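Bondbridge Print Room Reopens With Loan of Irish Wood Engravings

The Bondbridge Museum will reopen its print room in June with a display of 49 wood engravings from the Ó Briain collection. The sheets, most of them made for small-press books between the wars, have not been shown together before. Curator Nuala Gallagher selected the works with Cathal Hennessy, who is preparing the catalog of the collection. 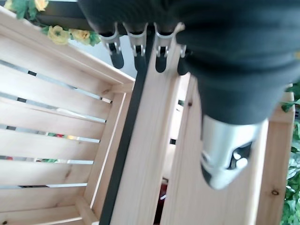 Loan and Catalog

The loan runs for 10 months. Ten of the original boxwood blocks will be shown beside the impressions taken from them – several still carry the engraver's pencil notes on the back. The catalog will be printed in an edition of 1000 copies and includes an essay by Sarita Garg on paper and ink supply in the period.

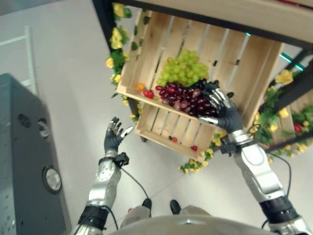

Grapes in a slatted wooden crate on a black metal shelf frame.

Members may visit the print room from 10 a.m. during the opening month. Sheets not on display can be seen by appointment, and requests should be sent to the registrar, Donal Flanagan. Conservation of the blocks was supported by a grant from the Flivik Fund. A second selection, drawn from the collection's bookplates and trade cards, will follow when the loan ends.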